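Waiting for the Mask
How Bristum rebuilt its grasp planner to act on less

October 8, 2021

Transparent objects are hard on depth sensors. Infrared passes through the wall of a bottle, bends in the water and comes back as noise or not at all. The planning team at Bristum, led by Pak-hei Hsiao, stopped trying to repair the depth map in January. Its current stack, Ruvetti, works from wrist color images and treats depth as a hint.

The segmentation network runs first. It was trained on 1,000 labeled views of clear containers and looks for the parts that survive a pale background: caps, labels, the highlights along molded ridges. A Ganten bottle on a white table gives it a light blue cap and a light blue label, with little contrast between them. The body outline is interpolated from those two anchors.

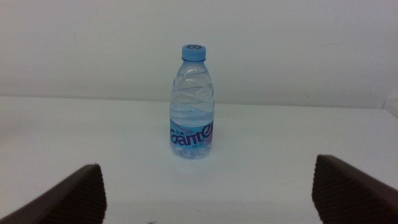

Planning with a partial outline

Ruvetti fits an upright cylinder to the mask and carries the uncertainty forward. Each candidate grasp is scored against five samples of the fitted pose. A candidate that collides in any sample is dropped. The fingers stay open until the lateral error estimate falls below 4 mm - a threshold Hsiao calls conservative and does not plan to relax.

Control is split in two. A slow loop replans from each new mask, and a fast loop tracks the last accepted path. Early versions let the slow loop interrupt at any time, and the arm would hesitate during the approach. Replans are now accepted only at fixed waypoints.

Logs go to Gruredby, an in-house viewer that plays back masks, poses and joint commands on one clock. Most of the planner's bugs were timing bugs, Hsiao says, and were found there. Crushed bottles and bottles lying on their side remain unsupported.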